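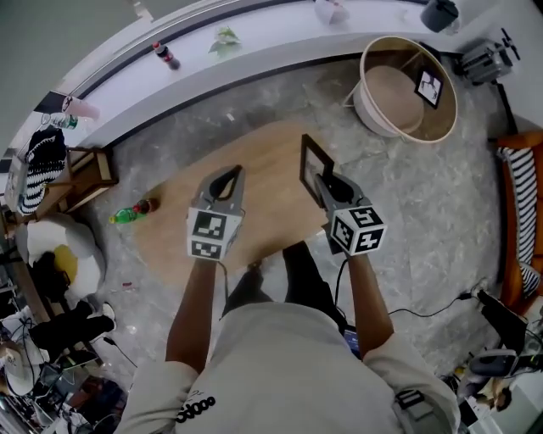 What does a standard rental set contain?

A standard set is a full score plus one part for each wind, brass and percussion desk, with strings at 5-5-4-4-3 unless the catalog entry says otherwise. Strings are counted in desks. Piano reductions and vocal scores are listed separately and have their own stock codes.

Who can rent from the Plorkham Orchestral Library?

Orchestras, bands, choirs, schools, colleges and production companies with a billing address in the United States or Canada. Individuals may rent perusal scores only. An account has to be open before an order is placed. New accounts are normally approved within three working days.

How do I search the catalog?

The catalog is held in Flellell and can be searched by composer, title, duration, scoring or stock code. Scoring is entered in the usual order: flutes, oboes, clarinets, bassoons, then horns, trumpets, trombones, tuba. Doublings are shown in parentheses and are included in the count. An entry of 3(1) means three players, one of whom doubles.

The catalog does not search inside anthologies. If a short work is missing, try the title of the collection it was published in.

How far ahead should I order?

Orders should reach us at least 20 working days before the first rehearsal. Later orders are accepted if the set is on the shelf, and a rush fee applies. Works for chorus and orchestra go out early in the fall, and we suggest ordering these by the end of June.

What is the rental period?

The period starts on the delivery date you request and ends the day after the last performance listed on the order. Return shipping time is not charged. Extensions are granted in blocks of one week, subject to the next booking.

How are fees worked out?

Each work has a grade from A to F, based on duration and the size of the set. The grade sets the fee for one performance. Repeat performances in the same rental period are charged at half the first fee. Fees were last revised in March 2023 and the full table is on the Rates page. The top fee for a single performance is $285, which applies to grade F works only. Schools pay the grade below the one listed.

Shipping is billed at cost. Insurance is included on the outward trip.

Does the fee cover performance rights?

The rental fee covers use of the printed material and nothing else. Concert performance of works still in copyright has to be licensed through the rights organization that represents the composer. Most halls hold a blanket license, so check with the hall first. Staged or choreographed use needs written permission from the publisher before we can release the set.

Is music published before 1950 in the public domain?

Publication date alone does not settle the question. Many works from before 1950 are still protected in the United States, and a new edition of an old work may have its own protection. Status also differs by country, so a tour can involve more than one answer for the same piece. The catalog shows "PD-US" where we have confirmed the status of both the work and the edition. Where the field is blank, treat the work as protected.

Can parts be marked?

Use soft pencil, 2B or softer. Bowings, breath marks and cuts may be left in when the set comes back. Ink, highlighter, adhesive notes and tape are charged as damage. If you need a clean set, say so in the notes field when ordering – we can't guarantee one on request, but the field is checked when the set is picked.

Can I photocopy parts?

Photocopying is allowed for an awkward page turn, and for emergency replacement of a part that has been lost, pending a replacement from us. All copies must be returned with the set or destroyed. Extra string desks can be added to any order at the per-part rate.

Do you supply digital parts?

PDF parts are available for works in the Vasiliu series. They are watermarked with the account name and expire at the end of the rental period. The publishers of our other material have not licensed digital supply. Perusal scores on screen can be viewed for most of the catalog, at reduced resolution and without printing.

The bar numbers in my score and parts don't match. What should I do?

First check that both come from the same printing. The plate number is at the foot of the first page of music. If the plate numbers match, look in the errata file attached to the catalog entry. Errors not listed there can be sent to the errata desk with the stock code, instrument, bar number and corrected reading. Known trouble spots are first and second endings, which older engravings number in different ways.

Where do I send returns?

All sets go back to the Brustow depot, not to the Plorkham office. The address label is in the lid of the box. Put the parts in score order, lay the full score on top, and fill in the checklist. Use a tracked service and keep the receipt until the account shows the set as closed.

What happens if a part is missing or late?

Missing parts are invoiced at replacement cost after a check-in count. If the part turns up within 60 days, the charge is refunded less 5 percent handling. Late sets are charged one week's extension for each week or part of a week. Accounts with an open invoice can still browse and request quotes, but new orders are held until it is paid.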